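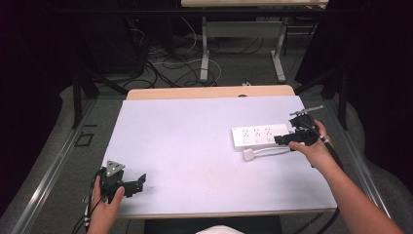 Print this page | E-mail this article

3. Collecting the examples

3.1 Hand-held grippers

All of the examples used in this paper were recorded by people holding a pair of grippers, one in each hand. No robot arm was used during recording. The grippers, which we call the Gevard pair, have the same jaw shape as the ones fitted to the arms in Section 5, so what the jaws do in a person's hands can be copied by the arms without changing the shape of the grasp. A cable runs from each gripper to the recording computer and carries the jaw opening and the position of the hand. A camera worn on the head records the table from above.

We chose this method after a trial in July in which the same people drove the arms directly. Driving the arms was slow, and the motions it gave were stiff. People stopped often to check the depth of the jaws. With the hand-held pair they worked at close to their normal speed, and most of them needed only one practice session before their recordings could be used.

3.2 Tasks and objects

The set covers 18 tasks on a table. Eight of them involve cords or other soft parts, and these gave us the most trouble. A rigid block can be put back in its starting place with a template. A cord can't. It takes a new shape each time it is set down, and the learning system has to cope with that.

Figure 1 comes from the power strip task. The strip has a row of three sockets and a row of small switches, and its plug rests on the board beside it with the cord looping back underneath. Both grippers are held over the board, with the right one next to the strip. The task is to pick up the plug, straighten the cord and lay the plug down clear of the strip.

Figure 1. Power strip task, recorded with the hand-held grippers.

The board is pale so that the dark jaws stand out against it. White objects are harder. In early tests the white cord was often lost by the tracking software where it crossed itself or passed under the strip. We thought about changing to a darker board but kept the pale one, as the jaws matter more to the training step than the outline of the object does. The cord is not tracked as a separate item in the final version. The system works from the raw video and the gripper readings.

3.3 Recording procedure

Six people took part. Each recording began with both jaws open and held still over the board, and ended the same way. Between recordings the person picked up the object and set it down again without trying to match the earlier position. We asked them to change the side the plug faced and the direction of the loop, but gave no fixed list of layouts. A fixed list was used at the Gillis site the year before, and the recordings made there turned out to be too much alike.

People were told to go on if they dropped something. A dropped plug followed by a second grasp was kept as a single example. Recordings were thrown out if a hand left the view of the camera for more than a moment, if a gripper cable caught on the table, or if the jaw reading froze. Tyson Charbonneau checked every recording by eye, and Harvey Gagnon checked the ones that had been thrown out. They disagreed on a small number of cases, nearly all of them to do with how long a hand had been out of view.

After checking, the power strip task had 207 usable examples. They were cut at the points where a jaw closed or opened, and the still parts at the start and end were shortened. No other editing was done.

3.4 Known limits

The cables on the grippers pull slightly on the wrist, and people tend to keep their hands low to avoid it. High approaches are therefore rare in the set. The head camera also moves whenever the person looks from one hand to the other. We correct for this with the method of MacPherson, described in Section 4, but quick turns still leave some blur. Finally, all the examples were recorded in the Famen room under the same lights, and we haven't tested how well the trained system does elsewhere.

Last updated: April 29, 2019

Print this page | E-mail this article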